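The Planner That Waits

Bustine's two-arm scheduler spends much of its compute deciding which arm should hold still. Its developers think that is the right place to spend it.

Most software for two-arm manipulation treats the second arm as a moving obstacle. The planner for arm A asks for the current position of arm B, inflates it by a safety margin, and searches for a path around it. A few milliseconds later the roles switch. On a large factory cell the approach works well enough. In a tabletop cell, where both arms can reach almost every point on the floor, it produces a well-known failure. Each arm yields to the other, backs off, tries again and yields again.

Bustine, a planning and execution layer released as open source by the robotics software firm Tamska, starts from a different unit of work. It does not plan a path for an arm. It plans a reservation of space for a stretch of time, and the path has to fit inside that reservation.

"A path is cheap," says Etornam Gyamfi, who leads the planning group. "We can generate hundreds of paths to the same grasp. What we were short of was a place to write down who is allowed to be where, and until when."

Space as a ledger

The central data structure is a coarse voxel grid with a time axis. Each voxel carries a list of intervals, and each interval names an owner: left arm, right arm, or an object in transit. The developers call it the ledger. A motion request is first converted to a swept volume, using precomputed link geometry, and the volume is checked against the ledger. If every voxel is free for the required interval, the request is granted and the voxels are marked. If not, the scheduler either shifts the request in time or asks the path generator for another candidate.

The shift is usually preferred. In Tamska's regression suite of 969 two-arm tasks, 323 include at least one granted reservation that was delayed to let the other arm finish. The older reactive planner resolved the same conflicts by rerouting, and the rerouted paths tended to run close to joint limits.

Delays are capped at 5 seconds. Past that, the scheduler discards the pending reservation and replans from the present state. Gyamfi describes the cap as a tuning value with no theory behind it. Shorter caps caused repeated replanning, and longer ones left arms parked over objects that the other arm needed to see.

Cables and other soft edges

Link geometry is the easy part of a swept volume. Cables are harder. A cable that loops from wrist to shoulder changes shape with every joint angle, and no tabletop setup routes its cables in quite the same way as the next. Bustine models each cable as a set of capsules attached to the nearest link, with a radius that grows as the elbow folds. The model is crude and errs on the large side. It costs reachable volume near the base, where the developers judge the loss acceptable.

Objects held in a gripper receive similar treatment. Rigid items are attached to the wrist frame as boxes. Anything thin or hanging gets a vertical envelope below the fingers, its height set by the longest dimension in the object's estimate. A card held at an angle over the mat therefore reserves more space than it fills, and the other arm plans around the envelope.

Perception at the wrist

Bustine has no perception stack of its own. It accepts object poses from any source and records their age. In the configuration Tamska tests most, the poses come from a package called Rendadum, which fuses images from a fixed camera with images from one camera on each wrist.

The age field matters more than it first appears to. A wrist camera gives a close view of whatever the gripper is approaching and a poor view of everything else, so most poses in the world model are old at any given moment. The scheduler widens an object's bounds as its pose ages. When the bounds grow large enough to block a reservation, it issues a look request, a short motion whose only purpose is to refresh the estimate.

Patterned surfaces make these requests more frequent. A folded houndstooth scarf on a rose-print mat offers plenty of features for matching, but its outline competes with the print around it. Perforated organizers cause a different problem: depth returns pass through the cut-outs and land on whatever stands behind. Rendadum reports lower confidence in both cases, and Bustine converts the lower confidence into wider bounds.
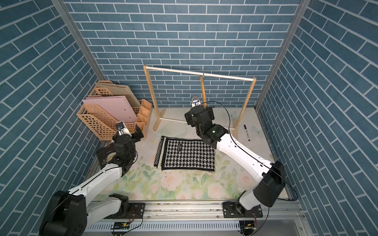

What the logs show

Every grant, delay and refusal is written to a log with the voxels involved. A viewer named Abubakari replays the log against recorded joint states and colors each voxel by owner. Developers use it chiefly to find reservations held too long. In June the group traced a slow release to a rounding error in the time axis, which kept voxels marked for one extra tick after a gripper had left. The fix was a single line and cut median task time by roughly 54 milliseconds.

The viewer also exposed a bias. When both arms requested the same region in the same tick, the left arm won every time, as a consequence of the order in which the requests were read from the queue. Ties now go to the arm with the shorter swept volume in time.

Open problems

Handovers remain awkward. Both grippers must own the same voxels for a short interval, and the ledger was designed to forbid exactly that. The current release uses a shared owner type with its own speed limit, and it requires both arms to enter and leave on fixed approach vectors. Gyamfi's group would like to drop the fixed vectors in the next version. A draft is on a branch and passes the rigid-object tests. Cloth handovers still fail when the envelope is larger than the shared region, and the draft has no method for shrinking it.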